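Lecture 5: When does a grasp begin?
Course notes, Learning from Handheld Demonstrations
Shota Ebihara

Before we start: the lab code from last time had a bug in the resampling function, and those of you who found it get credit for finding it. Those of you who wrote a workaround three times as long as the bug get credit for stamina.

1. Where we are

Last lecture we had a policy that maps a wrist view and a gripper width to a short chunk of future motion. It trained nicely. The loss curve went down like a textbook drawing of a loss curve, and then the arm drove to a spot just above the object, opened its fingers, and stayed there until Gerardo pressed the stop button. Today is about why.

The short version is that the demonstrations contain a lot of waiting, and the policy learned to wait. People hesitate before a grasp. They line up, they think, they adjust their feet. A network trained to imitate every step gives all of that the same weight as the 10 steps in which the fingers close.

2. Segmenting a demonstration

We split each demonstration into phases: approach, pre-grasp, close, carry, release. You can do this by hand, and for the first homework you will, so that you learn how badly two reasonable people can disagree on the word "approach."

For anything larger, use the gripper width signal. Let w(t) be the opening and v(t) the speed of the tool.

Pre-grasp: w near its maximum, v below a threshold.
Close: w decreasing for several steps in a row.
Carry: w steady and below maximum, v above the threshold.

The thresholds are in the config file for the Drumach set. They are not sacred. They were picked late one evening and have survived mainly through lack of attention. If your release phase comes out longer than your carry phase, change them.

A warning on smoothing. If you low-pass w(t) too hard, the close phase starts before the fingers move, and your policy will learn to grab at air with great confidence. Filter forward and backward so the delay cancels, and plot the result over the raw signal before you trust it.

3. What to do with the waiting

Three options, in increasing order of effort.

(a) Drop steps where v and the change in w are both tiny. Crude, and it works more often than it deserves to. On the Drumach set it cut a typical demonstration from 600 steps to 426.

(b) Keep every step but weight the loss by phase. Gentler on timing, and it adds weights for you to tune at two in the morning.

(c) Give the policy some history, so that "I have been here a while" is something it can know. Bortolotti prefers this one. He also has more GPU time than you do.

Option (a) has a catch. Some pauses are real. If a person stops for a lid to finish swinging, deleting the pause teaches the robot that lids are instant. Label contact with hinged things separately and leave those steps alone.

4. Clutter and compartments

In open table scenes, a pre-grasp error of a centimeter is forgiven. Inside a divided box it is a collision with a divider. The planner we use from the Schouten toolkit treats the policy's output as a suggestion and checks it against a rough height map, which handles the outer walls. Thin dividers tend to vanish from the map at our default cell size - halve the cells and accept the slower check.

Shiny wrappers are a separate misery. Overlapping packets of the same color give the perception module very few edges to work with, and it likes to report a whole pile as one large, ambitious object. Look at your masks before you blame the controller.

5. For next time

Run the segmenter on the Kiken demonstrations with the default thresholds, then with your own. Hand in both plots and a paragraph on where they differ. Read the Wendcombe notes on action chunking, skipping the appendix, which even its author skips.

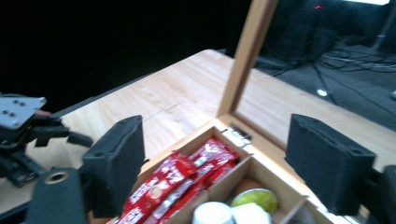 Figure 1. Fingers spread wide on either side of a divided box, lid up, red wrappers in the left compartment.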